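Unit 4: Brake fluid, moisture and service intervals

Glycol-based brake fluid absorbs water from the air. Moisture passes through rubber hoses, reservoir caps and seals even when the system doesn't leak. As the water content rises, the boiling point falls. Boiled fluid contains vapor, vapor compresses, and the pedal goes soft. 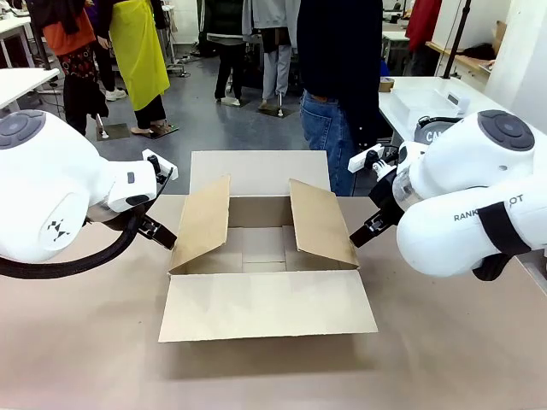 **Kyrylo Kravchuk**
Instructor, Vehicle Service, Dernden

## 4.1 Terms

- **Dry boiling point:** measured on new fluid from a sealed container.
- **Wet boiling point:** measured after the fluid has taken up a set amount of water under test conditions.
- **Fade:** loss of braking effect with heat. Pad fade leaves a firm pedal; fluid fade doesn't.

DOT 3, DOT 4 and DOT 5.1 are glycol-based. DOT 5 is silicone-based and must not be mixed with them.

## 4.2 Shop records

The Rornby set covers 3,867 brake services, of which 391 included a fluid test. Students should not treat the tested cars as a random sample. Most were tested after a complaint about the pedal. Use the Wisura sheet for the exercise and enter strip readings and meter readings in separate columns. 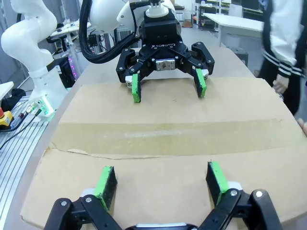
Fluid containers must be kept closed between uses. An opened bottle is marked with the month of opening and is not returned to new stock. Outer cartons give no protection from moisture. A strip of tan packing tape across brown cardboard, as in the photo, closes the carton only; the seal that matters is the one under the bottle cap. Check it before pouring.

## 4.3 Bleeding sequence

1. Fill the reservoir to the MAX line.
2. Start at the wheel given in the service manual.
3. Open the bleeder, press the pedal slowly, close the bleeder, release.
4. Repeat until the fluid runs clear. Top up before the level reaches MIN.
5. Hold firm pedal pressure for 15 seconds and check each bleeder for leaks.

Reading for next time: Pelkonen, the section on ABS units.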